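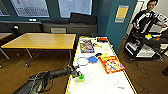
Page last changed: July

Give the Robot a Cup

My favorite thing a robot arm has done in front of me is pick up a small green cup. I've watched the factory videos and the dancing ones, and I like them fine, but I'd trade the lot for another afternoon with the Dukeser teaching kit and a table with circles printed on it.

The kit is sold as a starter package for small labs, schools and people like me who can't leave things alone. You get the arm, a wrist camera, the control software and a manual of 28 pages that I read twice on the train. The price when I ordered was 1,712 dollars. That's real money, and I want to argue that it's well spent, and also that Dukeser is selling it with the wrong story.

The story on the box is that you'll build an assistant. It will tidy! It will fetch! Well, maybe someday (I'd love it). But what the kit is wonderful at is making you look hard at ordinary things. A cup goes from one circle to another, and before you can get a machine to do that even halfway well you have to decide where the cup is, which way to come at it, how hard to squeeze and when to let go. I've been putting down cups my whole life and I had never once thought about when to let go.

Adoración Segura runs the evening sessions at Funa, where I do most of my tinkering, and she starts every newcomer on the cup. Some of them grumble. They came for something grander. By seven thirty they're crouching at table height with one eye shut, arguing over whether the fingers should open before or after the base touches down, and I can't think of another gadget at this price that gets grown adults to argue about that.

The software deserves more praise than it gets. You can guide the arm through a motion, save it, play it back, and then nudge any point along the way without redoing the whole thing. My last gripe list about the older Brirnora package was mostly about this one matter, so I was ready to be annoyed again and got to be delighted. Undo works. Saved motions have names you choose. The stop button is big and it is always in the same corner of the screen.

Then there's the wrist camera, and I'll admit I almost skipped it at first. The overhead view seemed like plenty.

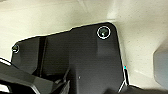
What won me over is how different everything is from down there. A screw head becomes a landmark. Dark plastic against a pale background gives you a lovely hard edge, and the fingers themselves hang around in the corner of your view, so you learn to judge distance by them the way you judge parking by the hood of your own car. I now plan most close work from the wrist and check it from above, which is the reverse of what the manual tells you to do, and I think the manual is wrong.

Leif Blomqvist disagrees with me on this. He came to the Dukeser from a Yousafzai arm, a much pricier machine, and he holds that a learner who leans on the close view never develops a sense of where the whole arm is. He has a point – I have swung an elbow into things I'd forgotten were there. But I'd still rather have a beginner who is fascinated by the last inch and careless about the first foot, because the fascination is what brings them back.

Shiny objects are my one serious complaint. Dukeser says almost nothing about glare, and glare will eat your evening. A glossy surface throws white patches right where you want to read its shape, and they move when the arm moves. We've tried turning off lamps, closing blinds and coming in from a lower angle, and all of it helps a little. The manual has a full page on cable colors. I'd swap it for two paragraphs on reflections and a picture or two.
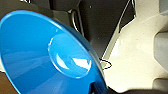 Bright blue, high gloss, plenty of glare: the view from the wrist.

The other thing I'd change is the set of sample tasks. There are too few, and they get hard too fast. After the cup you're sent straight to stacking, when what a learner wants is the cup again, then something flatter, then something slippery, then a picture book lying at an awkward angle. Adoración wrote her own in-between tasks, and they're better than the ones in the kit. I hope somebody at Dukeser asks her for them, and pays her.

So yes, buy it, if you have the money and a sturdy table. Borrow time on one if you don't. Ignore the box, skip the assistant talk for a few months, and start with the cup. I'm still not tired of it, and I have a session tonight.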